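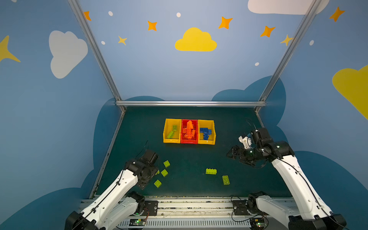 What We Need to Buy Before November

Project report, equipment planning, team Bellelard
9/28/22

Our team got $1000 for the semester, and my job was to work out where it should go. I volunteered because I thought it would be the easy part (it was not the easy part). The arms themselves come with the lab, so I'm only planning for the stuff that wears out, gets lost, or should have been on somebody's list last year and wasn't.

The job we picked is sorting toy bricks by color into bins. It sounds like something a toddler could do, but you try it with two arms that both want the same patch of table! The bricks and bins were cheap, so my first draft of the budget had a lot of bricks in it. Then I sat through a week of practice runs and changed my mind about almost all of it.
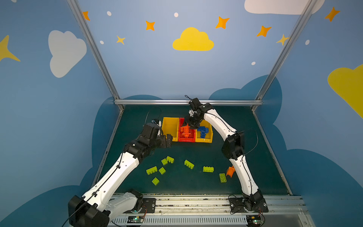
Why not spend the whole budget on a better gripper?
Because one good gripper would eat most of the money, and we'd still have nothing in the drawer when a cable or a finger goes.

So spares come first. I priced two shops. Rellitz has gripper fingers for $11 each, and they ship fast, but they don't carry the short cables. Flulier has the cables and clips in one kit for $53, and I want two kits, one per arm, plus a third if the numbers let me. I also asked for a quote on a spare joint motor from Tymoshchuk and nearly fell off my chair. That one goes on the wish list. 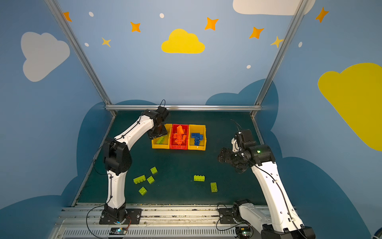
The thing I went back and forth on the most was bins. I like the open-front kind, they're easy to reach into and they stack on the shelf after class. But if we ever go past three colors we need more of them, and then we need to know where they'd go, and then we're talking about the reach of each arm again. I left room in the budget for two more and wrote "measure first" next to it in big letters.

Lighting got a line too. The table surface gets shiny spots, and I'd like to try a cheap diffuser before anyone talks me into a new camera.
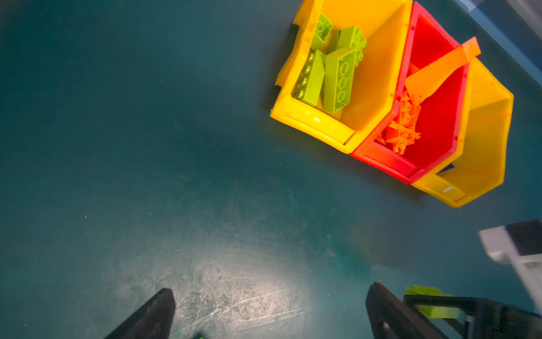
My total with everything on it (minus the motor, sorry) came to $913. The $87 left over is for shipping, which I forgot in the first draft and my teammates have not let me forget again. Both orders should go out together so the parts are here by November, when we start the longer runs. I still need Flulier to tell me if the kit comes with right-angle plugs. If it doesn't, I'll order the plugs separately and drop the third kit.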